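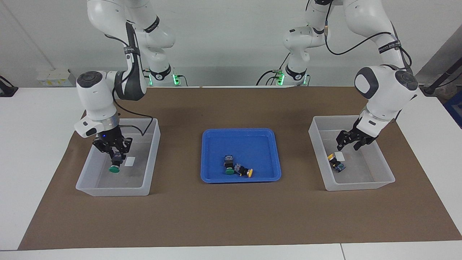 Which way up should push buttons go when you sort them into bins? Cap down if the bin is deep, and any way they like if it's a shallow tray.

That was the question Hnat Stetsiuk put to the list in July, and I promised him a longer reply once I had the big Statdale box sorted. Well, I've been at it for most of the month and I love this job more than I expected to, so get comfortable.

On July evenings past, Hnat Stetsiuk wrote:

> I have inherited a carton of panel buttons from the old Wallus
> workshop, green caps and yellow caps mostly, plus some red. They are
> all tipped in together with their contact blocks still on. I want to
> get them into bins by color before I do any testing. Do you sort by
> cap first, or by contact? And do you bother with labels? My last
> try ended with everything back in one heap and me in a bad mood.
> Also, what do people put on the bench? Mine is white and the small
> screws vanish on it.

Hnat, first of all, congratulations on the carton! Old panel buttons are a joy. The caps come up beautifully with a soft cloth and a drop of dish soap, and there is something very cheering about a whole bin of greens.

Sort by cap first. Color is the thing you can see from across the room, and it gets the heap down fast. The contact type is printed on the body in tiny lettering, and if you try to read that on every piece as you go you'll be there until Christmas. Get all your greens together, then sit down with a good lamp and a magnifier and split the greens by contact. Same again for the yellows.

I like see-through bins for the sorted parts and one shallow tray in a strong color for the ones still waiting. Blue is my favorite, as both green and yellow caps jump right out against it. Tip a handful into the tray, work it down to nothing, tip in the next handful. Please don't tip out the whole carton at once (I think that's how you got your heap). A small tray keeps you honest and you get the pleasure of emptying it over and over.

Frosted bins are fine, by the way. You don't need to read anything through the side, you only need a hint of color.

Labels – yes, always, but put a plain card flat in the bottom of the bin before you put the first part in, and write on it only when you know what the bin is really for. I used to stick labels on the outside on day one and then spend day two peeling them off. With a card you just swap it. When the bin gets poured into a bag for storage, the card goes in too and the label travels with the parts.

For the bench, brown paper! My table is white as well and I had the same trouble with screws. A big sheet of wrapping paper off the roll fixes it. You can pencil notes on it, slide the bins about without that awful scraping noise, and at the end of the evening you lift the edges and funnel the stray washers into a jar. A roll lasts me ages.

Set the parts down in the bins, don't drop them. The caps on the older ones can craze if they land on a corner. I lower each one until it's nearly on the floor of the bin and then let go. It sounds fussy but you get a rhythm.

My Statdale box was sold as 100 mixed and I haven't finished with it, so I'll report back on the contacts. There's an odd run in there with a longer body than the rest, and I'd love to hear from whoever has the Stasia parts sheet. Does the long body mean two contact blocks, or just a deeper spring? The member in Abu Hammour who wrote in last winter had some that sounded similar.

Hnat, do tell us how many yellows you end up with. I'm short of them and I have greens to trade, 20 at least, all cleaned.

Happy sorting,
Hermine Leitner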